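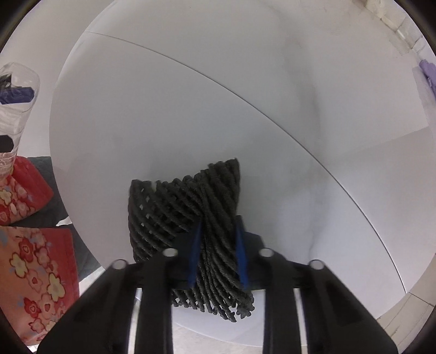 Charcoal net sleeve on a round white tabletop.

Caldeira net sleeve, charcoal — review

Bought to keep glass bottles from knocking together in a crate. I ordered 3 and have used them since February.

Construction: twisted cords, thick and soft, with a slightly fuzzy surface. Laid flat, the layers cross and leave small diamond openings. The top edge has a row of rounded loops where the cords fold over. The bottom edge is a fringe of open cord ends, and I would have preferred a bound finish there.

Handling: the sleeve bunches into a narrow fold when pinched and packs small. It goes onto a standard wine bottle with one hand if the loop end goes first. Wider jars need two hands — the mesh catches on the lid.

Padding is adequate for side contact. The base of the bottle gets none, so put a cloth in the crate. The fuzz picks up lint, and the dark color shows it.

The Fliseo version I had before was thinner and slid off. Rania Shehata lent me a Bilo foam tube to compare; it protects better but takes up more room in a drawer.

Price was 17 for the set. Rating: 3 out of 5. I would buy it again for bottles, but would use something else for jars.

Bernardo Mota
December 16, 2019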